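Last updated 2024-04-22

Unit 9: Measuring Engagement on Short-Form Visual Content

Reading for this unit: chapters on reach and frequency in the course packet, plus the Stamia case below. Bring the worksheet from Unit 8 if you have not turned it in.

1. Terms

The platforms do not agree on vocabulary, and the same word can mean different things in two dashboards. In this course the following definitions apply.

Impression. One delivery of a post to one screen. A person who scrolls past the same post twice produces two impressions. Autoplay loops do not add impressions.

Reach. The number of separate accounts that received at least one impression in the reporting period. Reach is always equal to or lower than impressions.

Engagement. Any logged action taken on a post: like, comment, share, save, link click, profile visit. Some tools count a long press or a sound toggle. Check the tool's glossary before you compare its numbers with anything else.

View. The least stable term of the set. A view may be logged at first render, after a fixed number of seconds, or at completion. Write the threshold next to the number every time you report it.

2. Engagement rate

There are three common denominators. Each answers a different question.

Rate by reach = engagements / reach. Use it to judge how a post did among the people who got it.

Rate by impressions = engagements / impressions. Use it for paid placements, where delivery is bought by the impression.

Rate by followers = engagements / follower count. Use it only for rough comparison between accounts when reach is not public. It punishes old accounts with many inactive followers and flatters small accounts whose posts spread outside their own audience.

Worked case. A post reaches 300 accounts and draws 9 engagements. The rate by reach is 9 / 300 = 3 percent. If the account has twice as many followers as the post reached, the rate by followers is 1.5 percent. Both figures are correct. A report that gives either one without naming the denominator is incomplete and will be marked down.

At this sample size a single extra share moves the rate by a third of a point. Do not rank posts on differences that small.

3. Looping formats

Short loops create a measurement problem that still images and long video do not have. Completion rate is close to useless for a loop of a few seconds, as nearly every viewer who pauses will finish it. Average watch time can exceed the length of the clip. Two measures work better:

Loops per viewer = total watch time / (clip length x viewers). A value under 1 means the typical viewer left before the first pass ended.

Hold rate = viewers who saw at least two full passes / all viewers. This requires event-level data. Not all tools export it.

When the clip is embedded by third parties, the hosting service usually logs the play and the social account does not. Add the two sources only if you can rule out double counting. If you cannot, report them on separate lines.
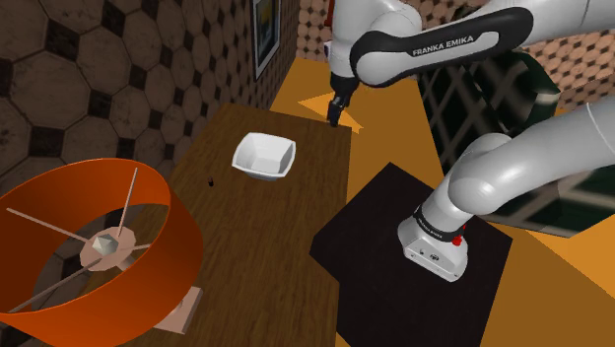 TRORA, February

Case: the Stamia spring test

Stamia is a regional home goods retailer with one social account and no in-house analyst. Its agency, Joltetti, ran a split test of two caption styles on its looping posts. Style A used one short line of text. Style B used a full sentence followed by a question to the reader. The clips themselves were matched by product type and length, and posting times were rotated so that neither style held the evening slots.

The test covered 146 posts, divided evenly between the styles. Joltetti's first report gave one pooled engagement rate per style and declared Style B the winner. The client then asked why link clicks had not moved. The agency went back to the export and split engagement by action.

Comments were higher under Style B. Saves and shares showed no clear difference. Link clicks were slightly higher under Style A. The pooled rate had hidden this, as comments made up most of the total and the question in Style B was written to attract them.

Points to take from the case:

The pooled rate was calculated correctly. The error was in the choice of metric, which did not match the stated goal of the campaign (store visits by way of the link).

Each action should have been assigned a purpose before the test began. Joltetti did this afterward, and the revised weights were therefore open to the charge that they had been fitted to the result.

Replies from the brand's own account were included in the comment count. Style B drew more reader comments, so it also drew more brand replies, and the gap was overstated. Always filter the account's own activity before you calculate anything.

4. Weighting

A weighted score assigns a value to each action and sums the results. The usual form is:

Score = (w1 x likes) + (w2 x comments) + (w3 x shares) + (w4 x clicks)

Divide by reach if posts of different size are to be compared. The weights are a judgment and must be stated. Set them from the campaign goal, fix them in writing before data collection, and keep them for the full reporting period. If they have to change, recalculate the earlier posts under the new weights and show both versions.

The Tzanetos worksheet (handed out in class) has columns for four weights. Leave a column at zero if the action is not part of the goal. Do not delete it; the formulas in the last two columns refer to it by position.

5. Assignment

Use the Stamia export in the course folder.

a. Remove the brand's own replies.
b. Calculate rate by reach for each post, then the median for each style. Give the median and the range.
c. Write a goal statement of one sentence and set weights to match it.
d. Recalculate with the weights. State whether the ranking of the two styles changed.
e. List any post you excluded, with the cause.

The limit is 3 pages including tables. Charts need labeled axes. Screenshots of a dashboard are not accepted as tables.

Related handouts
Unit 6: Audience Definitions and Overlap
Unit 7: Posting Schedules and Time Zone Effects
Unit 8: Reading a Platform Export
Unit 10: Attribution for Link Clicks
Worksheet: Tzanetos Weighting Table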